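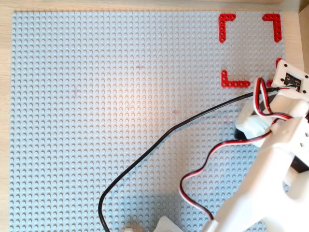
*Gray baseplate, red corners marking the square. Table is the one in my dining room.*

**storkance_bricks**
Okay, layout people, I need opinions before I commit! I'm planning a little town square for the middle of my display and I've been using red Technic L-shaped beams as corner brackets to mark the zone, because masking tape leaves gunk on the studs and I'm done scrubbing it off with a toothbrush. The square sits toward the upper right of the plate so the main street can run along the left and swing in front of it. My question is whether I should center it instead. My sister says off-center looks like a mistake. I think it looks like a real town.

**Kikard**
Off-center, please. I centered mine in August and it looked like a chessboard with a fountain on it. I ended up tearing out 2 whole streets.

**cabral_60**
Going to disagree with both of you. Centering gives you room on all sides for buildings, and if you ever join a second plate on, an off-center square ends up nowhere in particular. Also, why Technic beams? Regular bricks or a row of flat tiles would do the same job and you wouldn't have to hunt for them.

**storkance_bricks**
@cabral_60 I like the L shape! Press one down at each corner and you can tell which way the zone faces, and the whole middle stays open so I can try buildings in there and pull them out again. With bricks I always end up making a full outline and then it's a wall and I get attached to it.

**cabral_60**
Fair, I have also gotten attached to a wall.

**Anca Pană**
Hi, mostly a lurker. Do the beams hold on the studs okay? I tried it once with straight ones and they popped off whenever my sleeve caught them. Maybe mine were just old (the bin I bought had some 1000 pieces in it and half were chewed).

**storkance_bricks**
Mine are fine if I push along the whole length, both arms. I wouldn't build on top of them. They're markers, they come up once the first row of real bricks is down.

**Kokard**
Can we talk about the pinkish smudges on that plate? Is it marker? I have a gray one that picked up color from a red crayon and it never fully came out.

**storkance_bricks**
Ha, you have good eyes, they're pretty faint. No idea what they are. I got the plate secondhand in a box lot. It'll all be under paving anyway.

**Kokard**
Lukewarm water and dish soap, soft sponge, 10 minutes. Don't use anything hot, I warped one that way and it rocks on the table to this day.

**Kikard**
Seconding the soap. Now what's going IN the square? Vote for a bandstand.

**cabral_60**
Market stalls. A bandstand eats the whole space.

**storkance_bricks**
Leaning market stalls, sorry Kikard! And I'm leaving it off-center for now. I'll mock up the street with loose tiles this weekend and if it looks bad from the doorway I'll move the corners over and cabral_60 can gloat.

**cabral_60**
I'll be checking back.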